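Truner gripper: your questions, our sighs
Kept by Gunvor Fjeld, April 2018

Why does it miss by a finger's width?
The wrist offset is stale. Load Treltum, set the offset to 2 mm and save. Then save again, as the first one is decorative.
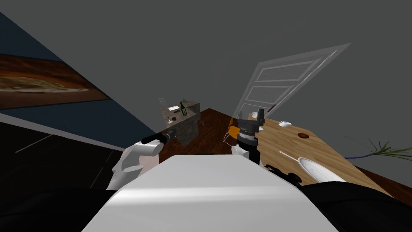
Which arm do I calibrate first?
The right one, always. Park it over the near corner of the wooden table, just left of the white cup, and zero it there. Leave the left arm alone until you've finished.

How often should I check the pads?
Every 300 cycles. Eirini Vlachopoulos says 148, but she likes checking pads.

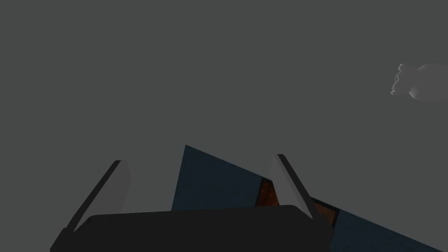

Pad check: fingers leaning outward, pale pads facing in.

It says "grip fault 40". Now what?
Reopen the fingers, clear it, try again. After that, ask Eirini.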